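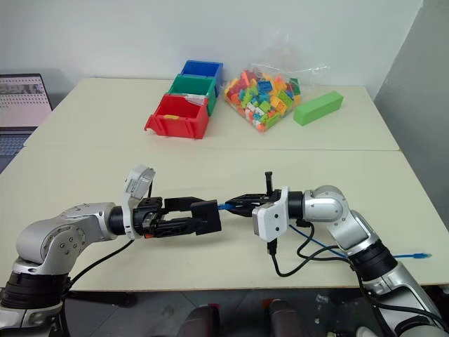 The sorting table, with the red, green and blue bins and a bag of building bricks.

Network cables and toy bricks are being sorted in Room 404 until January. Papers go in the red bin. Please leave the bricks in their clear bag for now – Valentina Troncoso still has to check them against the Gullari list. Blue cables should be coiled and tied before they go back to the store, and any with a broken clip on the plug put aside for Zlatko Hodžić. He has 5 metres of spare cable for anyone who needs a short lead. Spare ties are in the cupboard by the door.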